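Fit and clearance on a peg board, second version

The first board was retired in October. Its holes had opened up with use, and past a certain point a peg that drops in on its own weight is no longer a test of anything. I redrew it over two evenings and had the parts made by Proren, who do short runs and don't complain about odd quantities.

Layout first. The base is one large white rectangle. The smaller plates sit on it as separate pieces, so a worn hole costs me one plate and not the whole board. On the old one everything was cut straight into the base, and I paid for that twice. The drawing for the new base is filed under Tralus, the plates under Traltside, which made sense at the time.

Color: base and plates white, loose parts blue. I tried gray on gray for the first board and spent too long looking for pegs on the floor. Blue on white over a dark table reads well from any seat, and with a black curtain behind there is nothing else competing for attention.

Clearances took the most work. I started with a hole 2 tenths of a millimeter over the peg diameter, which felt fine for the thick cylinders and sloppy for the thin pegs. The thin ones now have a tighter hole and a small chamfer at the top. The chamfer matters more than I expected – without it a peg held slightly off vertical catches on the rim and stays there. I broke the edges by hand with a countersink bit, 17 holes in all, and checked each one with the peg that belongs to it.

The slotted insert is new. It is gray, set into the small plate beside the pegs, and it is the part I am least sure of. The slot walls flex a little when pushed sideways. If they crack I will redo them thicker.

Materials and machining came to 2,085 before shipping, more than the first board by 200. Most of the difference is the separate plates.

Still to do: label the underside of each plate, find a box with a lid that fits the base, and ask Flores for a price on spare pegs. The short ones always go missing first.
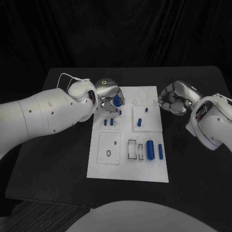
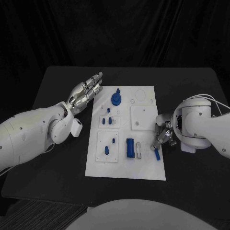

The new board on the black-curtain table, white base with the blue parts out.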